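Kirko Footbridge: Deck and Bearing Check Before Reopening
Home Projects Kirko Span Proravness Pier Checklists Photo Pages Contact

Posted in August. Filled in on site between 7:15 a.m. and noon, typed up the same afternoon. Items are marked OK, WATCH or FIX. Comments are mine unless they say Budov, the deck contractor.

SECTION 1. APPROACHES

1.1 Barriers and closed signs in place at both ends: OK
1.2 Approach slabs level with deck: WATCH
East side sits a little low. A stroller would feel it. Budov wants to grind the deck edge. I would sooner see the slab raised.
1.3 Drain grates clear: FIX
West grate packed with gravel and leaves. Cleared by hand during the visit, but the pipe under it still backs up when we pour a bucket in.
1.4 Handrail ends capped: OK

SECTION 2. DECK

2.1 Deck panels seated, no rocking: WATCH
Panel 6 clicks when you step on the north corner. Shim it before the crew leaves.
2.2 Panel bolts torqued and marked: OK
Paint marks line up on every bolt I could reach from the walkway. The ones under the utility tray were not checked.
2.3 Joint seals: OK
2.4 Walking surface grit: OK
Thin near the middle of the span. It passes.
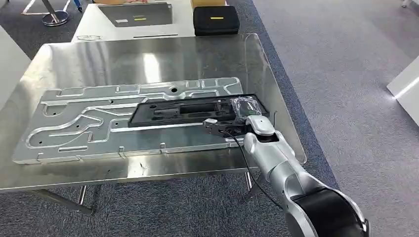 Grooved aluminum plate on a steel table.

SECTION 3. BEARINGS AND SUPPORTS

3.1 Bearing pads in position: OK
3.2 Anchor nuts tight: FIX
Two finger-loose at the Lins Street abutment. Budov says they were backed off for the jacking and left that way. Tighten and mark.
3.3 Bearing shelf clean: WATCH
Bird nest, sand and a broken bottle. No standing water.
3.4 Pier cap cracks: OK
The long hairline on the river pier matches last year's sketch. I went over it with the crack card and did not find any new branches.
3.5 Scour at pier footing: not checked
Water too high and brown. Go back when the river drops.

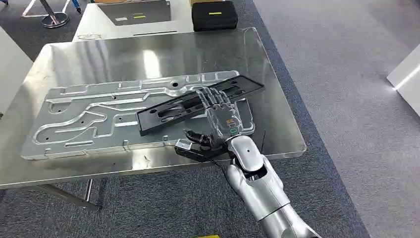
Black plastic frame part lying across the fixture plate.

SECTION 4. RAILING AND LIGHTS

4.1 Rail posts plumb: OK
4.2 Mesh panels fastened: FIX
Clips missing on the south side past the second light pole. Budov has a box of 300 in the trailer, so there is no reason to wait on an order.
4.3 Rail height: OK
4.4 Light poles, hand-hole covers on: WATCH
One cover is held on with tape. Tape is fine for a night.
4.5 Lights come on at dusk: not checked

SECTION 5. LOAD AND ACCESS

5.1 Posted limit sign readable: OK
Sign reads 3960 pounds, same as the drawing. Covers the small plow and the mower, with the operator.
5.2 Bollards locked: OK
Key is in the box at the Proravness yard.
5.3 Snow storage area kept clear: WATCH
Pallets stacked there now. Move them before fall. 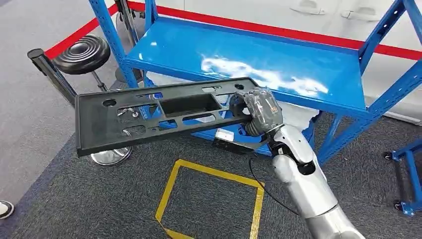 Long black panel with cutouts, held at one end.

SECTION 6. OPEN ITEMS

Shim panel 6 and walk it again.
Flush the west drain.
Tighten and mark anchor nuts, Lins Street side.
Replace mesh clips, south side.
Get under the utility tray with a mirror and check the bolt marks.
Scour check at low water.
Evening visit for the lights.

The span has been closed almost 8 weeks and people are already stepping around the barriers, so the anchor nuts and mesh clips come first. East slab to be settled with Budov by phone.

Filed under: Kirko Span, Checklists
Previous: Jacking at the Lins Street Abutment
Next: Proravness Pier, Fender Piles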